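Kumeck Seed Library -- Frequently Asked Questions

Kumeck is the seed library of the town of Kovthorpe. On this page we collected the questions which come to our mailbox most often.
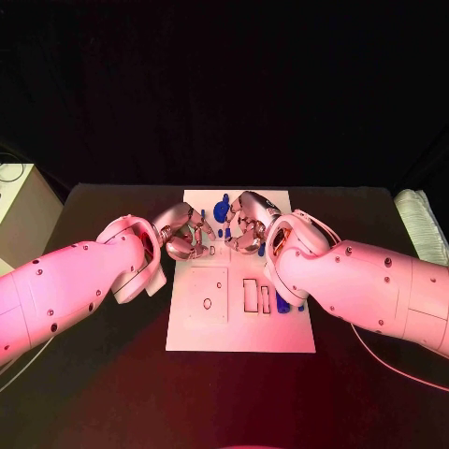

Please read the page before you write to us, as we answer letters only one evening per week.

Who can borrow seeds?
Every person who lives in Kovthorpe or in Skuven. You need a library card, but you don't need to have a garden. A balcony or a window is enough for many plants.

How many packets can I take?
Up to 9 packets in one season. Beans and peas count as one packet each, also when the packet is large.

Does it cost something?
No. If you want your seeds by mail, please send us an envelope with your address and a stamp on it.

Must I bring seeds back?
We ask for it, but there is no penalty. Tomatoes, beans, lettuce and peas are good for beginners. Please don't return squash or pumpkin seeds unless you pollinated the flowers by hand -- these plants cross very easily, and the next borrower can get a bitter fruit.

How do I dry the seeds?
Put them on a plate or on a coffee filter in a room with moving air. Don't use the oven. Bean seeds are ready when your fingernail leaves no mark on them. Tomato seeds should first stand in a glass with their own juice for two or three days, then you wash them in a sieve.

What do I write on the packet?
The name of the plant, the variety, the year of harvest and the place. If you don't know the variety, write "unknown". Please don't guess it from a picture in a catalog.

How old can the seeds be?
It depends on the plant. Onion and parsnip we keep only one year. Tomato we keep for five years. Before we lend older seeds, we make a germination test on wet paper, and the result is written on the back of the packet.

What is the Imhof bean?
It is a brown climbing bean from the Imhof farm near Skuven. In our catalog it has number 38. It needs a strong pole and a long summer, so sow it as soon as the nights are mild.

When can I return seeds?
Until the end of November, in the wooden box next to the library entrance. Paper envelopes only, please.

Last change of this page: June 10, 2020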